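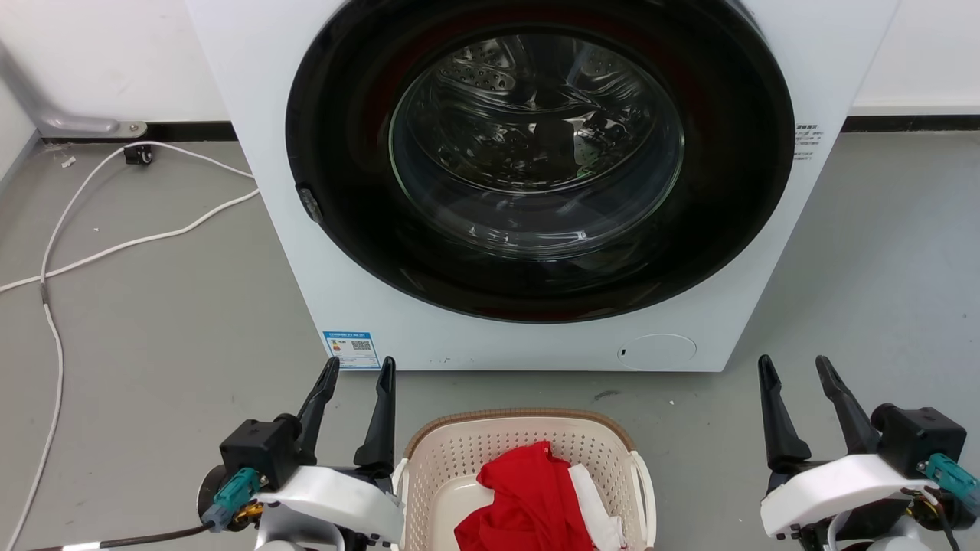

Notebook 4, p. 12

August 26, 2024

Laundry cell. Present: Carmela Echevarría, K. Chacko, me. O. Grasso on the phone for the first part.

Question for this block of work is still the one Aitana wrote on the whiteboard in June: can the two-arm unit do a dark load and a light load, start to finish, with no hand on it. Current answer is no. It can do most of the pieces separately.

Setup as last entry. Washer against the wall, basket on the floor in front, between the grippers. Red garment and the white cloth with the red print in the basket, one dark garment in the drum. Same three items until the sort step is settled. Do not swap them.

Door. Latch is on the left of the gasket, dark gray, small. Left arm has to take it. Right arm reaches across the glass and the elbow limit trips before there is any pull. Karthikeyan moved the approach point outward and lowered the closing speed. Better on the log, but I want a longer run before I call it done. The pull direction is still a fixed arc typed in by hand. It will be wrong for any other machine. Koval's planner is supposed to fit the arc from the first bit of motion. Not installed here yet.

Drum. Dark item on steel seen through the glass is the worst case for the segmenter. Confidence drops whenever the ribbing reflects. With the door open it does better. Proposal (Carmela): do not try to decide "empty / not empty" through the glass at all. Open, look, then decide. Costs one extra door cycle per load. I agree with her. Osvaldo does not, he wants the cycle time.

Basket. The perforated sides give the depth estimate trouble, the holes come back as noise. Brown rim is fine and we should key on that. Handle at the right end is good enough for a one-sided drag but I would not lift by it with a wet load.

Cloth. Pointed fingers pinch well on a crumpled item, badly on a flat one. The red garment is easy as long as it stays bunched. White cloth beside it gets picked up along with it if the fingers go in right of center. A person feels two fabrics and lets one go. We have no signal for that except weight, and the wrist reading is too coarse. Macarena Quintana has softer tips on order from Rikelura.

Training set for the pick step is at 3,012 grasps. Carmela wants another 200 with two items touching before we retrain. Fine by me.

Floor. White cable loops across the left side. Keep the base out of that area, and mark it as a no-go region in the map. Not done as of this entry.

Not attempted: detergent, program selection, filter cover.

To do
- KC: no-go region, then long run on the latch
- CE: two-item grasps
- me: rim detector, ask Koval for a date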